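Ernen Tableware
Part-time Catalog and Handling Assistant

Ernen buys, sorts and resells used and end-of-line tableware to rental companies, small restaurants and theater prop departments. We need one more person at our Vustby building to help list new stock and get it ready for the shelves.

The job is 17 hours a week, spread over mornings. It starts as a fixed-term contract through the end of April and may be extended.

Most of what comes in is mixed: serving dishes, tumblers, bowls, pitchers, odd lids. You will unpack it, check each item for chips and hairline cracks, wash what needs washing, and enter it in the catalog with a short written description. Descriptions have to be good enough that a customer can order without calling us. "Orange glass" is not enough for a tall amber-orange tumbler with a swirling pattern molded into the walls, and a navy oval serving dish should be listed with its shape, color and finish — matte or glossy — as well as its size. 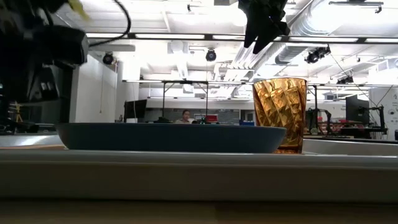
What you will do

Unpack and check deliveries
Measure items and write catalog entries
Match loose pieces to sets already in stock
Wrap and box orders, glass and ceramics separately
Keep the sorting tables clear at the end of the shift

What we are looking for

Careful hands and a decent eye for color. You should be able to write clear, short sentences and use a basic spreadsheet. Boxes weigh up to 43 pounds and you will be lifting them on most shifts, with a hand cart for longer distances. Experience in a kitchen, a store or a warehouse is useful but not required. We will train you on the Trilov stock system, which takes a few days to learn.

Where

Zeman Street 509, Vustby. The entrance is at the side — ring the lower bell. The number 11 bus stops across the street. There is bike parking but no staff car parking.

How to apply

Send a resume and a few lines on why the work suits you by 5th November. Please also include your own catalog description of any cup, glass or dish you have at home, no longer than four sentences. Applications can be mailed to the address above or left at the front desk. We reply to everyone who applies.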